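4.2 Checking the wrist view in the simulator

Before you connect the Betovlow arm to power, please do this section with the simulator only. It uses the same settings file as the real arm, so a mistake you find now will not follow you to the bench.

You need the Ramik control program, version 2 or later, and the practice files from the Sindesus folder. If you skipped section 4.1, the practice files are not yet on your computer. Go back and copy them first.

1. Start Ramik and choose Simulator from the opening list. The button for the real arm must stay grey.

2. Open the practice file named Tabletop Objects. Loading can be slow the first time. Wait until the word Ready shows in the lower bar.

3. Click Views, then Wrist. The large window changes to the view from the hand of the arm.

4. Press Home. The arm goes to its start position and stops there.

5. Set the travel speed to Low. It is possible to work faster, but then it is difficult to see where the finger is going.

6. With the arrow keys, move the hand until a fingertip comes into the window from below. Stop when you have a view like the one in this manual. It does not need to match exactly.
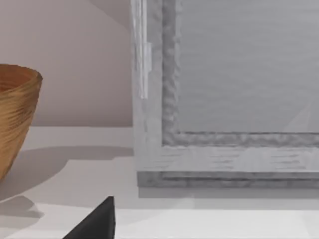
Ans Van Loon

In this position the black fingertip is at the bottom, with the woven bowl to the left and the grey picture frame taking up most of the right side. I use this position for the check because both objects are large in the window and there is free tabletop between them. The bowl is only half in view, and for this check that is enough.

7. Click Mark Tip, then click once on the point of the finger. A small cross stays on the point.

8. Move the hand a little to the left, and back again. The cross must stay on the point during the full movement. If it goes away from the point, see the note after step 11.

9. Click Mark Surface and click on the open tabletop, outside the shadows. The program can take a shadow for an edge of the object, and then the height value will be wrong.

10. Read the height value in the side panel. With the practice file it must be between 295 and 351. Values outside these limits mean that the settings file is for another hand model – most often the older Frei hand.

11. Click Save View and give it a name you will recognise later. Please do not use the same name for the simulator and for the real arm.

Note: If the cross does not stay on the point, open Settings, choose Hand, and press Reset Offset. Then repeat from step 7. When a second reset does not help, load the practice file again and start from step 3.

Note: The colours of the objects can be changed under Materials. This has no influence on the check. Darius Nedelcu, who tested these steps with me, prefers to give the tabletop a darker colour, and on some monitors it is easier for the eyes.

Caution: The simulator lets the finger pass through the tabletop and through the objects. The real arm will push against them with full motor force. Never copy a movement from the simulator to the arm before you have set the contact limit in section 4.4. For the first trials the limit must not be higher than 400.

Caution: Close the simulator before you switch to the real arm. If both are open, the arrow keys are sent to both.

When the view is saved, continue with section 4.3, Opening and closing the hand.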